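Manipulation Software Group, Bench Diary
Mar 10, 2021
Entry kept by Loredana Pace. Walter bench, both arms.

The bench was powered at the start of the shift and both arms passed the joint check without fault. Magnus Moffat had merged the new grasp planner branch overnight, and the first hour was given to confirming that the controller was in fact running the build it reported. It was not. The launch file still pointed to the February planner. The path was corrected, the stack was restarted, and the build number was written on the bench card before any motion was commanded.

The purpose of the day was to test the Guthrie planner on soft items. The planner was written for rigid objects and has until now assumed that the shape seen by the head camera will be the shape found by the fingers. The group agreed last week that this assumption has to go before the July review, and Mr. Moffat's branch is the first attempt. It replaces the fixed grasp width with a closing motion that ends on motor effort, and it allows the planned contact point to shift along the long axis of the object as the wrist camera view improves.

Perception was run first with the arms held still. The segmenter returned separate masks for the mug, the plate and the small striped pumpkin. The beige roll on the right was returned as two objects, divided at the narrow section near its middle. This is the same fault recorded on the Emard items in the previous entry. The depth data are continuous across the pinch, so the error lies in the mask merge and can be corrected there. I lowered the merge threshold and the roll came back as a single object. The glare on the tabletop produced a small false region between the grippers, which was removed by the existing plane filter.

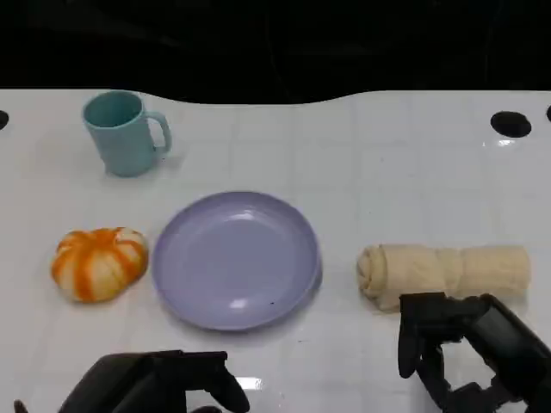
Head camera view used for the segmentation check. The beige roll is at right, with one gripper below it.

The calibration between the head camera and the right arm was then repeated. Mr. Moffat was of the opinion that the old calibration would serve. I asked that it be redone, as the head mount was tightened on Monday and the entry for that work does not say whether the camera was touched. The routine ran with 20 poses. Three were rejected by the solver for poor marker views and were taken again from a closer position. The result was saved under a new name and the old file was kept.

Planning trials began before lunch. The instruction given to the task layer was to bring the soft item to the plate and release it. The planner produced a candidate list, scored it, and passed the best entry to the arm controller, which is the intended sequence. The early trials were stopped by the operator. In each case the approach path brought the wrist housing closer to the tabletop than the safety margin allows, and the collision checker did not object. The cause was found in the robot model file. The cable loop over the wrist had been added to the collision model last year as a simple box, and a later edit had turned off checking for the whole wrist group in order to stop false alarms from that box. I consider this the most serious finding of the day. The box has been replaced with two small capsules that follow the line of the cable more closely, and checking has been turned on again for the group. A regression test was added that places the wrist below the table plane on purpose and fails if the checker is silent.

With the model corrected, planning time rose. The log gives 710 milliseconds for the first accepted plan. Mr. Moffat believes that much of this is spent testing the same arm shapes again for each candidate grasp, and he has opened a ticket to store those results. Speed is not a condition for the July review and I have asked that it wait.

The grasp at the narrow end was selected by the planner without a hint from the operator. The scoring term for local width had been raised that morning, and the choice of the thin end over the wide one is consistent with that change. I had expected it to prefer the middle.

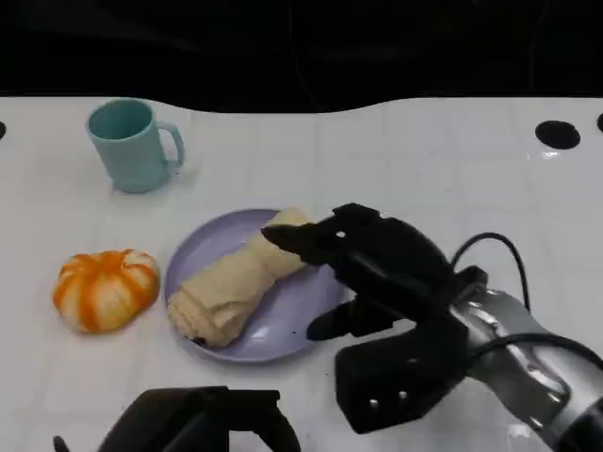 Afternoon: contact and effort limits

The closing motion was reviewed next. Under the old controller the fingers closed to a commanded width and held it, whatever they met on the way. The new controller closes at a fixed speed and stops when motor effort passes a limit. On soft material the effort rises slowly, and the stop came late in several of the trials. The limit is at present a single number for every object, carried over from the rigid set, and it is too high for cloth and plush.

Two remedies were discussed. The first is to look up the limit from the object class. Mr. Moffat prefers this, as it can be written in an afternoon and is easy to explain. The second is to watch the rate at which effort rises and to infer softness from it during the first part of the close. I favor the second, since the class label has been wrong often enough on this bench that I am unwilling to have grip force depend on it. We agreed to build the lookup as a fallback and the rate method as the main path, with both values written to the log for every close so that they may be compared.

A trial version of the rate method was running by midafternoon. The effort signal is noisy at the start of motion, so the first 15 samples are thrown away before the slope is taken. The wrist camera stream was recorded together with the effort log. The two clocks did not agree, a known fault of the Forkuswood recorder, and the streams were lined up by hand from the first finger movement visible in the video. This is slow work and should not be repeated for a full set. A request for a shared time stamp has been on the recorder list for some time, and I have asked that it be moved up.
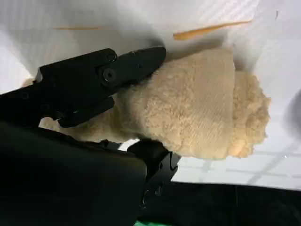

Wrist camera view with the plush item held between the upper and lower fingers.

The wrist view also bears on the contact estimate. The estimator looks for the edge of the finger against the object and reports where the two meet. With the fingertip pressing into the fuzzy surface that edge is poorly defined, and the reported point moved from one frame to the next while the logged joint values were steady. I have set the estimator to report a region with a confidence value in place of a single point. The planner does not yet read the confidence value. Until it does, the contact estimate is to be treated as a record only and is not to drive any correction of the arm.

The day's logs were copied to the group store under run 1271. The copy was checked against the bench machine and the file sizes match. The collision model change has been submitted for review on its own, apart from the planner branch, so that it can be merged without waiting for the rest.

Open items carried to the next entry:

Mask merge threshold to be tested on the full object set before it becomes the default. (Pace)
Fallback effort table, with values for cloth and plush. (Moffat)
Launch file to read the planner path from the build record. (Moffat)
Search the model files for any other group with collision checking turned off. (Pace)
Shared time stamp for the recorder.

Arms parked and motor power off at close of shift. L.P.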